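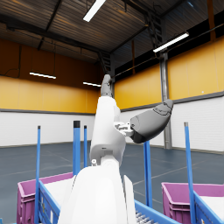
Do painted floor lines count as a keep-out zone?

Jocelyn Evangelista
23 September 2023
We're writing the cell rules for Flelldale. My boss says lines on the floor are plenty. I say people step over lines all day. Who's right?

Hajnalka Gál
You are. Paint reminds people, and it has never stopped an arm. Do the risk assessment first, then pick fencing or a scanner that stops the arm, and size the distance from stopping time plus reach. Measure reach with the hand and payload on — ours grew 6 inches that way.

lultberg_nights
We have 2 lines, both yellow. Works fine if everyone is scared of Javier.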